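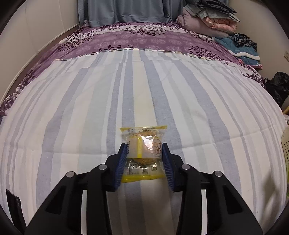
The Sindley, Fourth Week

The review was due on 17th July and I had written the heading and the price. The Sindley was 500 to buy, or 2 a day from the hire shop in Prirside, with the hand grip included.

My editor at the Cakstead paper wanted to know if it could be trusted with soft things. Anyone could sell a gripper that lifted a tin, she said. So I did the biscuits.

I spread the striped cloth over the purple blanket, put a packet down and closed the two arms on it. The blue pads pressed in at the sides. Through the clear film I could see the top of the biscuit, round and brown. I listened for a crack. The curtain was drawn and the road was quiet, and I heard the fridge.

The booklet promised 2,000 grips before the pads wore. It had a page for eggs and a page for light bulbs. It had no page for what I had bought it for, back in November, when my hands first got bad and I told the paper it was for work.

I lifted the packet, moved it to the pillow end and let go. I did this until I was bored, then I opened the packet with my teeth and ate the biscuit over the sink. It was whole when I bit it. I wrote that down.

My sister rang at 4.

"Is it any good?" she said.

"The arms are steady. The booklet's poor."

"Would you keep it?"

I said they wanted it back at Prirside by the end of the month. She knew I had paid for it. She had seen the box in the hall.

"Well, bring it on Sunday lunch or whenever you come," she said. "You can pass the potatoes."

I gave it four stars and took one off for the booklet.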